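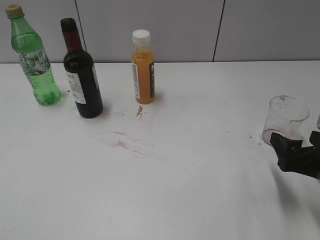 Search this site Go
Handout 4: Reading a Lease Before You Sign

A lease is a contract. Once both sides sign, each is held to what the paper says, and promises made during the tour count for very little. Read the whole thing, including the pages at the back.

Start with the term and the rent. Check the first and last day, the day rent is due, and the late fee. In the Prandwood sample lease the late fee is $40 and starts after 3 days. Then look at who pays for heat, water and trash.
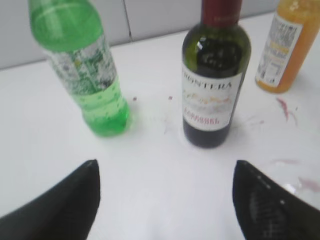 What is the difference between a deposit and a fee?
A deposit is your money and comes back to you, less any damage or unpaid rent. A fee is paid once and kept by the landlord.

Next, find the part on ending the lease. Some leases renew on their own unless you give notice in writing. Keep a dated copy of anything you send -- email is fine only if the lease allows it. The Handby sample asks for notice by mail, and many students miss that line. 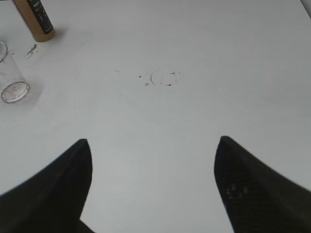
Department of Consumer and Family Studies -- Peleseck Community College

Repairs come last. Mark where the lease says how to report a problem and how long the landlord has to answer. The Handby sample gives 14 days for ordinary repairs and leaves out emergencies altogether. Bring both samples to the next class, with the renewal clause underlined in each.

Comments (2)

Is the Handby sample the one with the pet addendum? My copy has no page 4.

The part on deposits helped, thanks. Could you add something on subletting before the June session?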